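Ticket 3000-185
Queue: Facilities / supplies
Site: Bradach, 2nd floor offices
Subject: liners sliding down into mesh baskets
Status: open

8:40 am
Same complaint as before. Round mesh baskets, the ones from Zandach. Liner goes in fine, folded over the rim, by lunch its halfway down and trash is sitting against the mesh. Coffee drips thru onto carpet. Please advise.

9:15 am
Checked the supply closet. Bags are Pluleren, white, the thin kind. Carton says 6 gallon. Old carton was a different size, label torn off, can't tell which. Possible the order got switched in December.

10:05 am
Tried on the basket by the copier:
- rubber band around the rim. Holds, but snaps when you change the bag
- knot in the slack on one side. Holds ok, slow to undo, cleaning crew won't like it
- binder clips. No. Fell in twice
- deeper fold, rolled over twice, extra pulled to one side and left hanging outside. Best so far

11:30 am
Rolled version again on 5 baskets, Kolář conference room and the hallway. Pushed each liner down to the bottom first so theres no air under it. That was half the problem I think, bag gets pulled down when something heavy lands in it. Will check end of day.

4:50 pm
Four still up. One in the hallway slipped maybe an inch, somebody put a full soup container in it. Not reordering yet. Need to know if the bigger bags fit the same dispenser box. Leaving ticket open, liner fitted the new way:

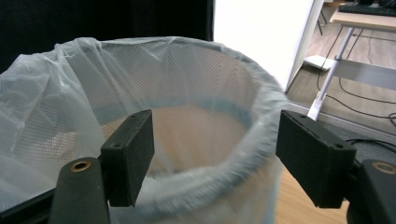 Supply desk: bigger ones come on a roll, so they won't fit the dispenser. I can send one roll up to try before you change the order. Keep doing the double fold till then, and tell the night crew or they'll go back to the old way.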